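Home > Backup and Copying > Drive Docks > Rivau 2

Rivau 2 Two-Bay Drive Dock and Copier
Made by Oltmanns
Price: $80
In stock, ships from our Stendport shop

Hi, Torben here! I run the repair bench at Stendport, and this is the dock I use on it every day. I've been asked for one of these so many times that we finally started keeping them on the shelf, so I figured I'd write the page myself and skip the text that came on the box (it was mostly exclamation marks, and I can do those on my own).

The Rivau 2 is a little dock that holds two hard drives or two SSDs standing up side by side, like toast. You plug it into your computer and both drives show up as regular external drives. Or you leave the computer out of it, put your old drive in the back slot and a new one in the front slot, hold the copy button down, and it copies the whole thing across, Windows and programs and photos and all. Then you put the new drive in your laptop and it should start up the way the old one did.

I got my first one after a bad week with my own desktop. The drive was making that clicking noise, I knew what it meant, and I still went on using it for days (I know, I know, I tell customers off for that). When I finally sat down to copy it, the copying program kept freezing at the same spot and taking Windows down with it. I borrowed a dock, left it going overnight, and had a working copy by breakfast. A few files were broken, and I could live with that. Please don't count on the same luck with a clicking drive though! Stop using it and call us first.
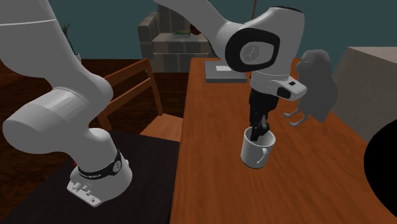 Does the new drive have to be the same size as the old one?

The new drive has to be the same size or bigger. The dock copies everything block by block, including the empty part, so it won't squeeze a big drive onto a smaller one even if the big one is nearly empty. If you go bigger, the extra room shows up as unallocated space, and you can add it to your main partition afterward in Disk Management.

One catch with that last bit. Windows often keeps a small recovery partition right at the end of the old drive, and after the copy it ends up sitting between your C: partition and all your nice new space. Disk Management will gray out Extend Volume when that happens, and people write to me thinking the dock did something wrong. It didn't, the recovery partition is just in the way. There are free partition tools that can slide it over, and if you'd like me to do it for you, bring the computer in and we'll sort it out at the counter.

What you get

The dock, a power adapter, a USB cable, and a folded sheet of instructions. The sheet is short and the print is tiny, so I put a bigger version in every box we sell. Sabine typed that one up after her mother couldn't read the original, and it's much better.

Specs

Bays: 2
Drive types: 2.5 inch and 3.5 inch SATA, hard drive or SSD
Connection: USB-A, cable included
Copy without computer: yes, back slot to front slot
Width: 123 mm
Weight: 446 g without drives
Power: adapter included, wall outlet needed
Color: dark gray
Works with: any computer that can read a USB drive

It does not take M.2 drives, the ones that look like a stick of gum. If you have a fairly new laptop, there's a good chance that's what is inside, so have a look before you order. We do carry the Gindside, a single-slot case for M.2 NVMe drives, and that's the one you want. It can't copy on its own, you need a computer and a cloning program to go with it.

How I make a copy

First I write OLD on a bit of masking tape and stick it on the old drive. It sounds silly until you're standing there at eleven at night with two identical black boxes in your hands. Old drive goes in the back slot, which is marked SOURCE. New drive goes in the front, marked TARGET. Everything on the target gets wiped, so check it twice.

Unplug the USB cable from the dock. The copy button does nothing while a computer is connected, and that is the number one reason people think theirs is broken. Then turn it on, give the drives a moment to spin up, and hold the button until all the lights blink. Let go, press once more, and it starts. The lights fill up from left to right as it goes along. When they're all lit and steady, you're finished.

How long it takes depends on the size of the old drive and how fast both drives are. A small SSD is done while you eat lunch. A big old spinning drive can take most of a day, and you can't speed it up, so start it in the evening and go to bed.

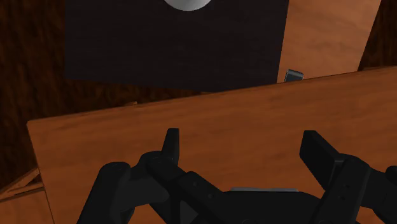

After that I turn the dock off before I pull anything out. There's no eject step when you're copying without a computer, but the drives need a moment to stop spinning, and I like to wait until I can't hear them any more. If the dock is plugged into Windows, do use Safely Remove Hardware. And watch out with two drives in there, since they're both on the same power switch. Switching off the dock to get at one drive means the other one goes away too, even if it's in the middle of saving something!

Don't hook up the old and new drives to the same computer right after copying, by the way. They're exact twins at that point, down to the disk signature, and Windows will usually put one of them offline with a message about a signature collision. No harm done, but it gives people a fright. Put the new one in the computer, start it up by itself, make sure your stuff is all there, and keep the old one in a drawer for a month or two before you erase it.

Things I don't love

The power light is bright blue and much too bright for a bedroom. I've got a piece of tape over mine. The USB cable is on the short side, so if your computer is on the floor you'll want a longer one (we have them, ask). It also stops dead when it hits a spot on the old drive that it can't read at all. Mine skipped a few on that clicking drive back when, but that was a borrowed dock from another maker, and the Rivau doesn't do that. For a drive with real damage you want recovery software or a recovery lab, and a dock like this isn't the right tool.

And drives encrypted with BitLocker will copy fine, but the copy is encrypted too. Find your recovery key before you begin. Windows may well ask for it the first time you start up from the new drive, and if you don't have it, I can't get around it for you. It's usually saved in your Microsoft account. Print it out, put it with your passport, done.

What Sabine uses hers for

Sabine does our books and she isn't a computer person at all (she'll tell you so). She keeps one on her desk just for backups. Every December she puts in a fresh drive, copies the year's folders onto it, writes the year on the label and takes it home. No copy button, no cloning, just drag and drop. If that's all you need, this works great for it, though you could save some money and get a plain portable drive too. I'd sooner sell you the right thing!

Returns and warranty

If it doesn't suit you, send it back in the box with the cable and adapter and we'll refund you. Please take your drives out first. We've had two arrive with somebody's family photos still in the slot, and I'd hate for one of those to get lost in the mail. If the dock itself stops working during the warranty period, bring it in or email me and I'll swap it here, you don't have to deal with Oltmanns.

Not sure what kind of drive you have? Send me the model number off the laptop's bottom sticker and I'll look it up. I answer email in the morning before we open, usually by 9:30, and I'd much prefer ten minutes of typing over you getting the wrong dock.

Torben Voß

Add to cart: Rivau 2, $80
See also: Gindside M.2 case, SATA SSDs, longer USB cables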